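Apuntes de clase — Historia del mueble y del trabajo en madera
Tema 7: la mesa de cocina y el tablero alistonado

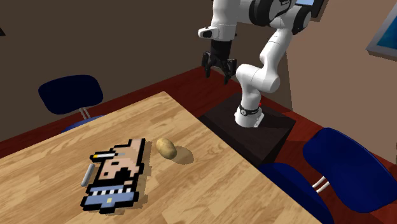
Valparaíso, 8 sep 2018

Apuntes de Iresha Munshi, sin revisar. Faltan las citas del final, las subo cuando pueda.

Repaso de lo anterior: mesa de caballetes, tabla suelta encima, se desmonta y se arrima a la pared. Mesa fija = habitación fija para comer. Esto entra en la prueba.

Tablero alistonado (en inglés butcher block, dibujo de listones estrechos, tonos miel y tostados mezclados). Dos maneras de armarlo:

Canto a canto: listones a lo largo, la veta corre paralela a la superficie. Más barato, menos cola. Se raya con el cuchillo y la raya queda.
De testa: bloques de pie, la fibra mira hacia arriba. El filo entra entre las fibras. Pesado, caro, es el del carnicero de verdad.

Ojo: en catálogos modernos se llama butcher block a cualquiera de los dos. Y también a superficies impresas que imitan el dibujo. En el exámen distinguir siempre construcción y aspecto, el año pasado casi todos lo mezclaron.

Movimiento de la madera. Se hincha y se encoge a lo ancho, casi nada a lo largo. Por eso listones estrechos: cada uno se mueve poco y las tensiones se reparten. Alternar el sentido de los anillos — discutido, el taller Szabo no lo hacía y sus mesas siguen planas. Leer la ficha 517 de la carpeta.

Fijación a la base: nunca encolar el tablero al bastidor. Tacos con ranura o herrajes con agujero alargado. Dibujo en pizarra, copiarlo.

Acabados
— aceite: se repone, deja ver la veta, se mancha
— cera: bonita, poca resistencia al calor
— barniz: cierra el poro, difícil de reparar por zonas

Caso 1, mesa Fleletti. Patas torneadas, tablero canto a canto, cajón para cubiertos a un lado. Pensada para piso pequeño. Se vendía desmontada en 20 piezas y con un folleto de montaje bastante malo (lo vemos en el seminario).

Caso 2, mesa Pirkov. Todo recto, sin cajón. Tirada corta, alrededor de 100 ejemplares según el cuaderno del taller. Comparar la unión de la pata con la de Fleletti: espiga pasante contra tornillo y tuerca. ¿Cuál aguanta más mudanzas? Discusión abierta, no llegamos a cerrarla.

Pendiente: la cocina como lugar de trabajo, alturas de encimera, quién cocinaba de pie y quien sentado. Pasa al tema siguiente.

Para la próxima: traer una foto de la mesa de casa, por arriba y por abajo. Por abajo es lo que importa, se ve como está sujeto el tablero. Media página de comentario, a mano vale.

Entrega del trabajo largo en abril, sin prórrogas. Grupos de dos o individual, avisar antes.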